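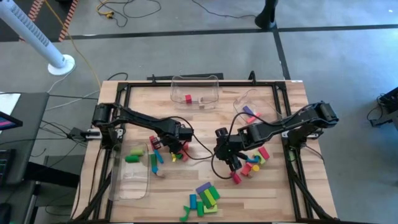

Zinstead Toy Library, the block sort. The block collection came over from the Fultport branch in April, packed in mixed bags with the sets all run together. Sorting began on the butcher-block table in the back room. Blocks were spread on the wood in separate piles, with clear plastic bins for the pieces already picked out, including one laid on its side with two green cylinders by its opening. The notes on this page were kept by Dolores Benavides, who looks after the toys and games at Zinstead. They cover the sets, how they were divided, and what members can borrow now.

Page updated May 26, 2020.

The tabletop

The grain of the top runs in light stripes, and the small colors show up well against it. Reds and pinkish reds are the hardest to tell apart. Under the old ceiling bulb they looked the same, so the final check on those two was done by the window in the morning.

The clear bins

We used clear plastic all through the job. With the old cardboard boxes a stray piece could sit at the bottom for a year. One of the bins on the table is taller than the tray to the right of it, and both kinds have their use. Tall ones hold more on the shelf. Low ones are easier for small hands.

Cubes

A red cube was among the first pieces put in a bin. Cubes are the most borrowed shape in the collection and the most often lost. Any cube with a split corner was set aside and will not go back out.

Cylinders

Green and yellow cylinders both turned up in the mix. Members use them as pillars, wheels, rolling pins and people. They roll off the table if they are not put away first, so they were put away first.

Long blocks

The long teal-blue block belongs with the bridge pieces. Two of the cards inside the old boxes listed it as a plank and one listed it as a beam. It is now a plank on all the cards.

Purple

Purple blocks come from the Doucet set, which was given to Fultport by a preschool that closed. The set was never complete. It goes out as a loose color bag with no building card.

Lime green and plain green

These are two different greens from two different makers. The lime green is a Bosteck color and the pieces are slightly thicker. A tower built from both will lean after five or six levels. They have been separated and the bags are labeled.

Count

The full count after sorting was 1,310 pieces. Of these, 65 were cracked, chewed or too worn to lend. The Bosteck pieces came to 520, more than we had on the list from Fultport.

Washing

Everything was wiped with mild soap and water and left on towels overnight. Wood pieces were not soaked. Two of the towels picked up a little blue dye, and the blocks responsible were washed a second time by themselves.

The new sets

Most blocks have been made up into sets of 100, each in a drawstring bag with a card listing the shapes. Please check the card before you bring a set back. If a piece is missing, write it on the card and return the set anyway. There is no fine for a single block.

Small pieces

The smallest blocks are kept in a separate box and are lent only to families with children over three. Ask at the desk for these. They are not on the open shelf.

Left over

Some pieces match nothing else we own. They are in the odds basket by the door and can be taken home to keep. If you think one belongs to a set you already have on loan, bring the set in and compare.

Borrowing

Block sets are lent for three weeks and can be renewed once by phone. Pickup is from the side door. Returned sets are held for several days before they are checked and shelved, so a set shown as returned may not be ready yet. Leave your name at the desk and we will call when it is.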